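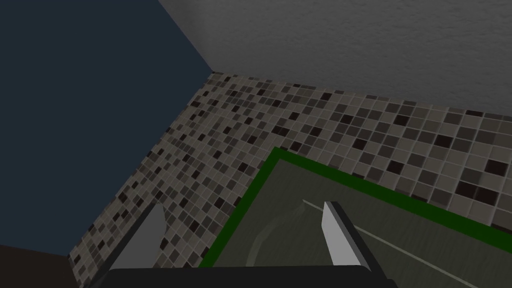
Wrist view in the simulator, gripper open, mosaic wall and green-framed panel behind.

2025-05-16

I have put off writing up the budget for the arm because the numbers kept moving. They have stopped moving enough to write down.

The plan is one small arm with a parallel gripper, bolted to the bench in the back room. Before paying for any of it I wanted to find out how much of the work could be done in simulation, and what that would cost in hours and hardware. The simulator is free. The computer to run it is not.

My desktop runs the physics without trouble. It slows down when it has to render a wrist camera on top, and the wrist camera is the part I care about. Patterned surfaces and steep viewing angles are what I want in the test rooms, so turning the textures off to save time defeats the purpose. A used graphics card would fix this. I set aside $700 for it.

The second $700 is for the gripper. I had two quotes. Mandska sells a complete unit with the controller built in and a connector that fits the arm directly. Sinside sells the body alone for less, but you supply the power board, the cable and the adapter plate. Once I added those up, the gap was small enough that I would sooner pay for one box and one warranty. The Mandska lead time is 42 days from payment. Sinside would not commit to a date in writing.

Fingers are a separate line. The simulated ones are flat plates, and the fingertip files I can get made locally are close to that shape. Marichka Kovalchuk, who has run one of these for longer than I have been reading about them, told me to order four sets at the start. Her reasoning is that fingers get changed more often than anything else on the arm, and small repeat orders cost more in shipping than in parts. I put down four sets.

Things I left out of the first version of the spreadsheet and had to add:

Mounting bolts and a steel plate for the bench.
An emergency stop with a proper enclosure.
A spare wrist cable. The cable bends every time the wrist turns, and I don't want to wait on a shipment for one.
Import duty on the gripper.
A power strip with its own switch.

Together these came to nearly a third of what I had planned for the gripper, which was annoying.

On the arm itself I am still undecided. Siddiqui has a refurbished one with the reach I need. Yaroslav Tymoshchuk looked over the spec sheet for me and asked about joint play, which the sheet does not list. I have written to ask. If the answer is a number, I will probably buy it. If the answer is a paragraph, I will look at the Prernow arm, new, and push the purchase back to October.

The order of spending is settled either way. Graphics card first, then a few weeks in the simulator with the wrist camera on, then the gripper, then the arm. The gripper goes before the arm because of the lead time, and because I can test it on the bench with a power supply - opening, closing, holding force - without anything to mount it on.

One open question is whether to model the back room as it is or keep using the stock rooms. Modeling it means a weekend with a tape measure. I have not put a price on the weekend.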